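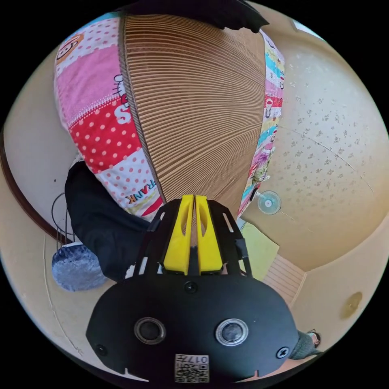 Visit to the Plirken tile works, Friday, October 24, 2025. Present: Joaquim Loureiro and Valdir Lins for Abreu, Salvador Barreto for the works.

The visit covered body preparation, pressing, drying and the second kiln. Glazing was not running, as the line had been stopped for a change of colour.

## Body preparation

The clay is a blend of two local reds with a paler clay brought in by lorry. It is wet milled, sieved and spray dried. Moisture of the powder is checked at the silo outlet once an hour, and the readings are still written in a paper log. Loureiro asked for copies of the April pages, when the Prokel order showed edge cracks. Barreto agreed to send them.

## Pressing and drying

One press was in use, making plain square floor tiles. Dies are changed by two people and the change takes 40 minutes. Scrap from the press goes straight back to the mill by belt. The dryer is vertical and older than the press, with a noisy fan bearing that is on the list for replacement. 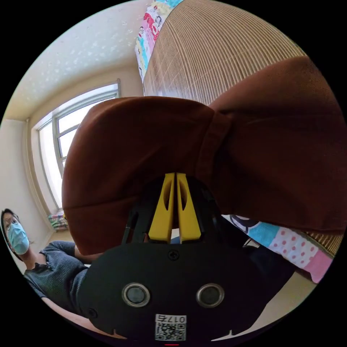 **

## Kiln

The roller kiln is gas fired. Peak temperature on the display was 1,029 degrees, which matches the firing curve we had been sent. Rollers are turned end for end at each planned stop. Lins noted that the cooling section has been lengthened and that the old drawing, sheet 191, does not show it. A corrected sheet is needed before we can comment on the cooling rate.

## Sorting and packing

Tiles are sorted by eye for shade and by gauge for size. Second-quality stock is sold at the gate on Saturdays. Pallets for the export order carry 800 tiles each, wrapped and strapped. Hélder Leitão, who runs the packing hall, would like thicker corner boards after damage on the last load.

## Open points

- April moisture log: Barreto to send.
- Corrected kiln drawing: Barreto to send.
- Corner boards: Loureiro to ask Ornow for a price.
- Glazing line: second visit once the colour change is complete.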